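Aktuelles > Berichte > Betriebsbesuche

Zu Besuch in der Textildruckerei Dretlow

Am Mittwoch hat die Druckerei Dretlow ihre Halle für Besucher geöffnet. Gekommen sind 30 Leute, viele von Vereinen und Feuerwehren. Gezeigt wurde zuerst der Siebdruck – dort laufen Auflagen ab 20 Shirts, kleinere Mengen gehen in den Direktdruck. 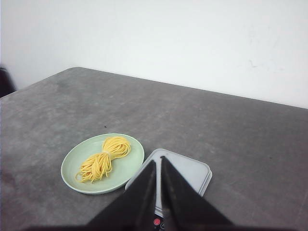

Blassgrüner Teller auf grauer Tischplatte

Danach ging es zur Trocknung. Gerade war ein Auftrag über 200 Shirts für die Wehr in Fludell dran, dunkelblau mit Rückendruck. Die Farbe muss 2 Minuten durch den Tunnel.
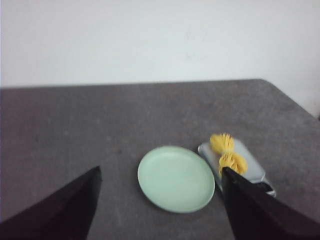 Im Lager liegen die Rohlinge nach Größe sortiert. Übergrößen werden nur auf Bestellung beschafft, das dauert etwas länger. Wer eigene Motive drucken lassen will, schickt sie als Vektordatei. Der nächste Rundgang ist im November.

Kontakt | © Textildruckerei Dretlow | Nach oben

Diese Seite verwendet Cookies. Einverstanden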